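Handier
Moving home: your questions

Packing services, boxes and removal insurance: FAQ

Every spring the inbox fills up with the same questions from people about to move, most of whom have just been sent a quote with more lines on it than they expected. We don't sell removals and we don't take a fee for sending you to anyone who does. The answers are ours, and they lean towards doubt. If you want cheering up, the firms' own websites are very good at that.
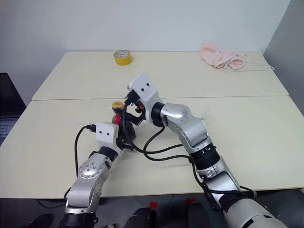 Grirkeck, May

Is a full packing service worth the money?

Sometimes. It is worth it if you can't lift, can't get time off, or have one day between completion and the van. For everyone else I'd want a better reason than "peace of mind", a phrase that appears on nearly every quote I've been shown and has yet to be given a price of its own. One reader sent us a quote from Plalwood in which packing a two-bedroom flat came to £391 on top of the van. When she asked what that bought, the reply was two people for an afternoon and "all materials". She asked which materials. Boxes and tape, they said.

She packed it herself over a week of evenings and paid for the van only. I'm not saying that was the right choice for you. I'm saying ask what's in it.

Do I need proper removal boxes?

You need boxes that are all the same size, or nearly so, because they stack. That is most of the argument for the bought ones. Double-walled boxes are stronger, and for books I would use them. For bedding, coats and soft toys a bin bag does the job and weighs less. Anyone who tells you that cushions need a double-walled box is selling double-walled boxes.

Wardrobe boxes (the tall ones with a rail) are handy and dear. Ask if you can borrow them for the day. Plenty of firms lend them and don't mention it until you do.

How much tape will I get through?

More than you think, and it will run out in the evening. Buy a multipack and a dispenser with a metal edge. Cheap tape splits down its length and leaves you picking at it with a thumbnail. Tape the bottom of each box along the join, then once across. The fancy H pattern that some firms show in their videos looks smart, but on a box of jumpers it's a waste.

Does it matter if the tape says "heavy duty"?

As far as I can tell, the words can be printed on anything. Look for the thickness and the type of glue in the small print. If there isn't any small print, put it back.

What about the "500 box" hire schemes?

Ra is the one we're asked about most. You rent plastic crates, they collect them afterwards, and the website says each crate is used 500 times. I asked how that was counted and got a link back to the page where I'd read it. The crates themselves are fine: they have lids, they don't sag in the rain, and you won't be left with a hallway full of cardboard. The catch is the hire period. Two weeks sounds long until you've moved, and then it's the day before collection and half of them still have the kitchen in them. Check the late fee first. It is charged per crate.

How should I pack glasses?

One at a time, in paper, stems padded out first, standing upright. Lay a thick layer of crumpled paper at the bottom of the box and another on top. When you shut the lid and give it a gentle shake, you should hear nothing. Divided inserts are good if you have them. The off-licence will often give away a divided wine box if you ask at a quiet time, and it holds twelve glasses as readily as twelve bottles, so long as the bowls aren't too wide.

I would not bother with the foam sleeves sold for stemware. They come in one size, and glasses don't. 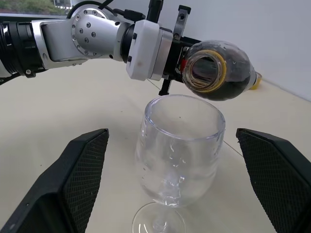
Newspaper works too, but the ink comes off on everything and you'll have to wash the lot at the other end. Plain paper is cheap. Tea towels are cheaper still, seeing as you have to move them anyway.

Can I put open bottles on the van?

Most firms say no to liquids, and for once I'm with them. Oil, vinegar, squash, shampoo: use them up, or take them with you in a bucket in the car. A screw cap that holds on a shelf may not hold on its side under a box of saucepans.

Am I covered if something breaks?

Read the wording – all of it, including the bit headed "owner packed". Many policies won't pay for breakages in a box that you packed yourself, unless the whole box was plainly dropped or crushed. That is a large hole, and it tends to be described in a small font. If they pack it, they're on firmer ground to be blamed, and that may be the one sound case for paying them to do the kitchen and nothing else. Ask for a part-pack price. Some firms act as though they've never heard of such a thing, then find one.

Check the limit per item too. A reader was told his goods were covered up to a total that sounded generous, but with a ceiling of £35 for any single item not listed in advance. His television was not listed in advance.

Do I need to write a list of everything?

For the insurer, list what you couldn't easily replace, and take a photo of each thing. For yourself, a number on the box and a line in a notebook is enough. I have seen printable moving planners that run to dozens of pages. I have not met a person who filled one in past the first room.

The quote says "from". What will I pay?

More. "From" is the price for somebody with less furniture than you, living on the ground floor. Get a survey, by video if need be, and get the final figure in writing with the stairs, the parking and the waiting time all spelled out. The widest gap we've been sent this year was a long-distance move that started as "from" a good deal less and ended up at £3672, mostly through waiting charges while the keys were held up. It was all in the terms. The customer had signed them on a phone.

Are online reviews any use?

A bit. Skip the five-star ones written the same evening. Read the three-star ones, and look at how the firm replies to complaints. If every reply is the same paragraph, you've learned something.

When should I book?

Firms will say as early as possible. Fair enough, but don't pay a deposit you can't get back before you've exchanged. Ask what happens if the date slips by a day, then by a week, and ask for the answer by email.

Got a question we haven't covered? Send it in with a copy of the quote, with your address blacked out.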